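The Ferry Bell

The last ferry from Limdale to Stodville left at 9 in the evening, and the woman who rang the bell for it had been doing so for most of her life. Her father had rung it before her. The bell hung from a post at the end of the landing and had 1923 cast into the lip, along with the name Melleck, which was the foundry.

In February the county sent a letter. The bridge would open in the spring and the ferry would stop. The letter thanked her for her service and asked her to return the key to the ticket shed.

She read it at the kitchen table and put it under the sugar bowl. Then she went down and rang the bell, and four people got on the boat.

Her brother called from Stodville that night. He had lived over there for years and had crossed by ferry every Sunday until his knees got bad.

"What will they do with the bell?" he asked.

"It doesn't say."

"Somebody will want it."

"I expect so."

He told her she could come and live with him. He had a spare room with a window on the river side. She said she would think about it, and they talked about his furnace.

The next week a man came from the county to look at the landing. He measured the planks and wrote on a pad. He was young and wore good shoes, and the mud had gotten into them. She gave him coffee in the ticket shed. He said the post would come out with everything else, and the bell was listed as scrap, 200 pounds.

"It doesn't weigh that," she said.

"That's what's on the sheet."

"My father and one other man carried it up from the boat. My father had a bad back."

He looked at the sheet again and said he only had what they gave him. He finished the coffee and washed the cup himself, which she noticed.
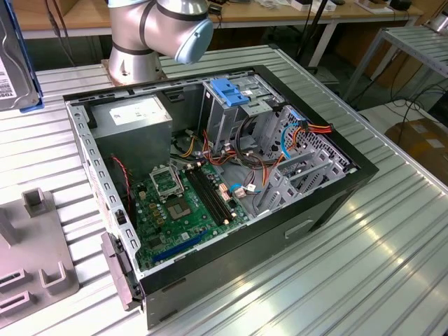
When he was gone she got the stepladder and climbed up to see how the bell was fastened. There were 2 bolts through an iron strap. One was rusted solid. She put oil on it and came back the next morning and put on more. She did this for six days. On the seventh it moved a quarter turn, and she left it there and went in to make lunch.

The ferry pilot saw the ladder. He was a heavy, quiet man who had worked the crossing for eleven years, and they had never talked much past the weather and the water level.

"You taking it down?" he said.

"I'm thinking about it."

"They'll ask."

"They think it weighs 200 pounds. They can ask where that one went."

He considered this. Then he said his truck would be on the Limdale side Thursday night, if that was any use to her.

On Thursday she rang for the 9 o'clock boat. A couple with a dog came running down the hill and she waited for them — her father never would have — and then she rang again, and the boat went. She stood on the landing until its light reached the other side. It was cold enough that she could hear the ramp go down at Stodville.

The pilot came back across with no passengers. He held the ladder and she turned the wrench. The bell came down easier than either of them had figured. They wrapped it in a moving blanket and put it in the bed of the truck, against the spare tire.

"Where to?" he said.

She hadn't decided. Her own house was up the hill and his truck was pointed that way. Across the river there was one light still on, in the upstairs of the row behind Tudose Hardware, where her brother lived.

"Just up to the house for now," she said, and got in.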